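Life > Food > Features > The Four O'Clock Table

The Four O'Clock Table

By Ya-wen Wei

When I came to work in Plollow, I had studied the language for many years and I believed I was ready. I could read a contract. I could write a polite complaint. What I could not do was stand next to a table of food with my new colleagues and know when it was permitted to take something.

In the office where I worked before, in Taichung, each person kept snacks in her own drawer. Sometimes you gave one to the person beside you and she gave you one back. It was a private trade. At Moter, the insurance office that hired me in Plollow, there was a table. It stood between the printers and the window, and at four in the afternoon food appeared on it. People walked there without being called. They stood, they ate something small, they talked for a short time and then they went back to their desks. On my first day I drank a glass of water and watched them.

This article is about that table, and about other tables like it, which I have visited during the past year in offices, a print shop, a bus depot and one very cold flower warehouse. I think the small food that people share at work deserves more attention than it receives. There are many articles about lunch. Lunch has its restaurants and its critics. The snack in the afternoon has almost no literature, although for many people it is the only food of the day that they eat standing beside somebody they did not choose.

Who brings it

The first matter is money. In some places the company pays. At Moter it pays for drinks and for fruit, and the rest is brought by the staff. There is a list on the side of the cabinet, and your turn comes every 16 working days. I was put on the list in my second week and I felt great fear about it. I cooked tea eggs. They were eaten, but slowly, and a man from the claims department asked me if they had been in an accident. He meant it kindly. The next time I brought butter cookies from a shop and they were gone in a few minutes, and I was a little bit disappointed by this.

At the bus depot there is no list. The drivers who finish the early shift leave something for the drivers who begin the late one. I asked a driver how they know what to leave and she looked at me as if I had asked how they know to close the door. Her own habit is cheese rolls. She buys them at Shabalala, the bakery opposite the depot gate, which opens at five in the morning and sells mostly to people in uniform.

The bakery has understood its customers very well. It used to make full-size sandwiches only. Then the owner saw that drivers were asking for a knife, so that they could cut one sandwich and share it among several people. Now Shabalala sells them already cut, each piece small enough for two bites. The price of the whole box is the same as before. The sale went up so much that they needed a second refrigerator.

The last piece

In every place I visited, there is a problem with the last piece. I had thought this was only a Taiwanese problem. At home, the last dumpling can stay on the plate until it is cold, while everybody says to everybody else, please, you take it. I supposed that people here would be more direct, but they cut the last piece in half. Then somebody cuts the half. I have seen a brownie at the flower warehouse become so small that it could be lifted only with a wet finger.

The print shop solved this with a rule. Whoever takes the last piece must wash the plate. It is written in marker on the tile above the sink, and I was told that it has caused two arguments and one friendship.

Sweet, salt and cold

I kept a notebook of what was on the tables. Sweet things are first in every season. Salty things rise in June, when the rooms are hot. Sandwiches are the food most often called "real food" by the people I talked with, even if the piece is tiny and has mostly jam in it. One woman told me that she can eat four small pieces without feeling that she has eaten a sandwich, but if the same bread came in one piece she would have to call it a meal and tell her husband.

Drinks have their own manners. Coffee is taken alone and carried back to the desk. A cold bottle is opened at the table, so the person stays longer. The managers I met had noticed this, and they did not agree whether it was good. At Fustby, a small company that rents out meeting rooms, they moved the cold drinks to the far end of the floor to make people walk more. After three weeks they moved them back. People had walked more, but they had stopped meeting each other, and the receptionist said the afternoons became very quiet.

The packet has manners too. A snack that is wrapped can be put in the pocket for later. An open snack must be eaten now, with others. When I was new and shy I always took the wrapped one.

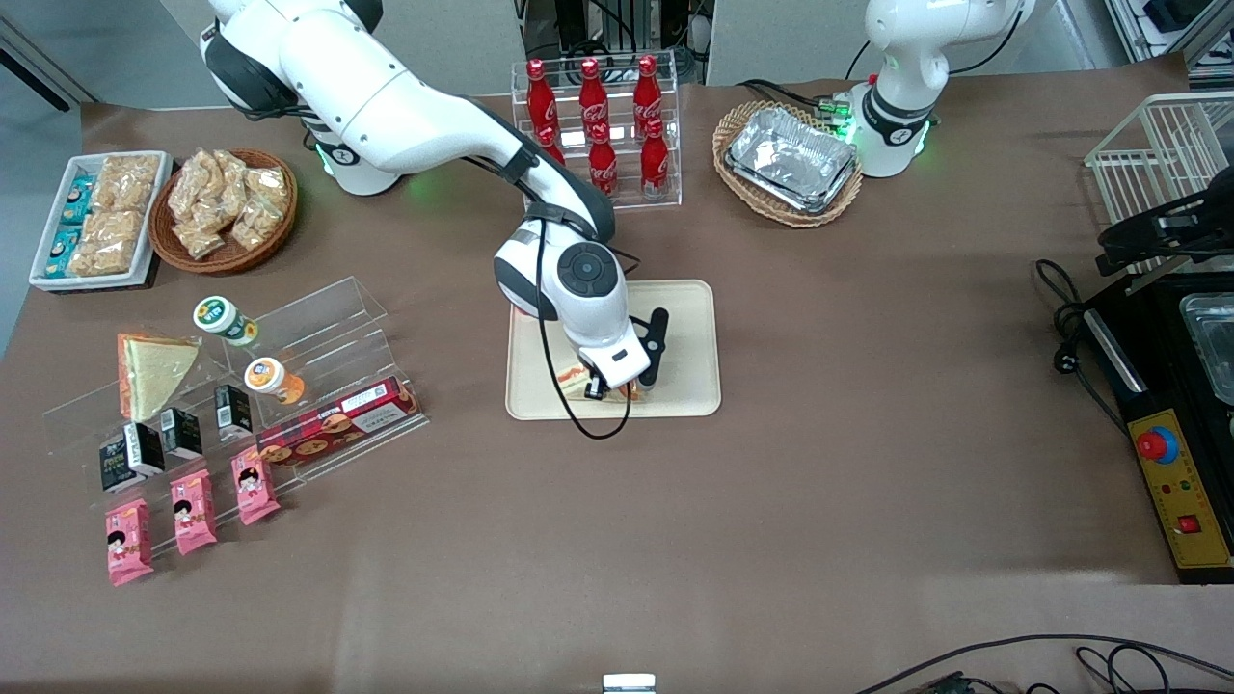

Cola on a clear tiered stand, and a small piece of sandwich above the tray.
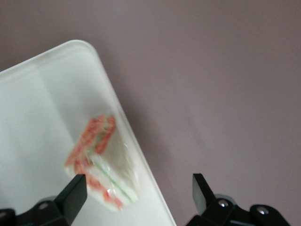 I asked several people whether they would miss the table if they worked at home. Most of them already do so for part of the week. They told me that the kitchen at home is better and the coffee is much better. But one of the underwriters at Moter, who lives 20 miles outside Plollow, said that at home he eats in front of the screen and cannot remember afterward what it was. He has tried to stop at four and stand up, even when he is alone. His dog comes and stands with him.

There is also the question of who does not come. At each table there was somebody who stayed at the desk. Some were fasting, some had allergies, and some were only busy. The better tables had a way to include them. At the flower warehouse, a young man who cannot eat wheat comes every afternoon and eats rice crackers that the others buy for him from the common jar. He did not ask for this. The first bag was simply there one day with his name on it.

My own turn on the list came again last month. I made tea eggs for the second time, and I put a card beside them which explained the cracks. The man from the claims department took one and asked me how long they should stay in the tea. I wrote the recipe on the back of the card for him. He has since made them at home, and he says he uses too much star anise, but his children like it this way.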